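A good word for the soap dish

The woman who runs Skanarlow, a small bathroom and washroom shop in Cullow, will talk about soap dishes for as long as you let her. I had planned on 40 minutes and stayed until closing.

She started the shop with towels and bath mats, and the soap came later. "A customer from Fekstead asked for a dish that would drain, and I didn't have one that did," she says. "I was ashamed! I went home and ordered everything I could find."

That was in July, and she has tried out 76 of them since – on her own basin, with her own soap, usually for a week each. The notes fill a fat exercise book which she keeps under the till and is delighted to show to anyone.

What does she look for? "Slots, first of all. Proper long ones. A bar sitting in its own puddle goes to jelly on the underside, and then people blame the soap." After that she wants a raised lip, so the bar stays put when you drop it back with wet hands, and a colour that cheers you up at six in the morning. She is very fond of yellow.
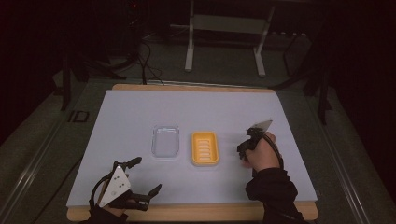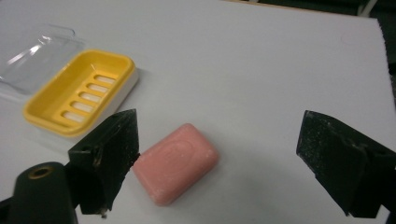

A yellow dish with drainage slots, in both pictures. The pink bar is in the second.

Lids, travel and the last sliver

Clear plastic comes up a lot in her exercise book. "I love a see-through lid for travelling. You can tell at a glance if there's soap in there, and you don't get to Baran and find you've packed an empty box." At home she leaves the lid off and lets the air get at the bar.

She is just as keen on dishes that come in two pieces. "Lift the top out, rinse both, done. If I need an old toothbrush to get into a corner, it loses marks." Rounded corners gain them, and she has a whole page on the subject.

And the bar itself? She likes a plain one with soft edges that fits the hand. Chalky patches on an older bar don't bother her at all, and she gets through every last bit of it by pressing the sliver on to the next one while both are wet. "It sticks beautifully if you leave it overnight. My mother did it, and I was the child who complained about the lump."

She still has a shelf of dishes waiting for their week at the basin, and a green one with feet is next.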